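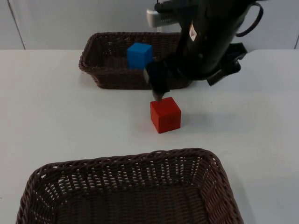
Red cube next. Blue is in the far basket.

Grernville robotics club, January update. Our sorting project has one rule: the arm has to put each cube in the basket we name, and no one touches the table during a run.

Jirayu wrote the grasp code. Mayuree is redoing the part that picks the drop point, because the old version kept aiming for the rim.

We log every try in a shared sheet. 366 rows so far. Most of the early ones are me typing the wrong basket name.

Slowed the last bit of the descent last night. A full run takes longer now, but Jirayu wants to keep it that way until the demo.

Demo is at 5 in the main lab. Ms. Sriwong has the sign-up list if you want to try giving it a command.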